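Helmy Hand Gripper Kits — Planning and Budget Page

Dretetti stocks the Helmy in singles and pairs. Read this before you send a PO, saves us both a week.

Pricing
Single kit, 1145. Pair with case and cables, 3604 for the two-pair site bundle. Blue fingertip pads are a consumable, 45 a set. Budget for them seperately, they are never in the kit price.

What to plan for
Home jobs first. Most buyers price the hardware and forget the rooms. Soft goods on a wide bed, dark clothes on a pale print, nightstands either side, one of them full — that's normal work, so plan operator hours on rooms like it and not on a bare bench.
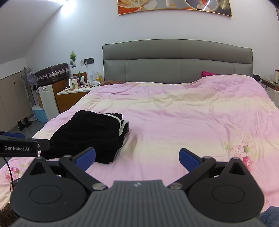
Rolden wrote in to say the pads were the line they got wrong. They ordered one spare set per kit, ran out in March and had operators sitting idle until the next box came. Their advice was to double it and stop arguing with purchasing.

Fair. We now quote two spare sets by default, strike one if you don't want it.

Fabric work
Fleece, elastic waistbands, zippers, thick folds. Needs a firm pinch and a slow hand. Allow a training day per operator before you count any output, more if they've only done boxes and cups. 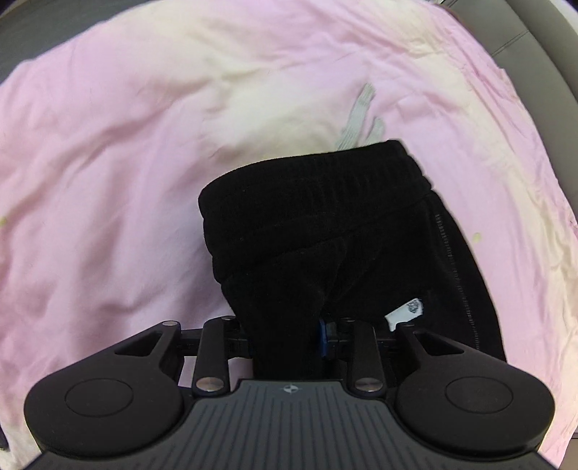 Also budget for garments. Mixed weights, a few with pockets and tags. Thrift store is fine, one bin per site.

Lead time
Singles ship from Plellarora, usually same week. Bundles take longer — ask. Orders in by noon Tuesday make that week's truck.

Not included: laptop, storage drives, shipping. Spare cable is part 103, get one, they do get steped on.

Quotes good for a month. Send site count and number of operators.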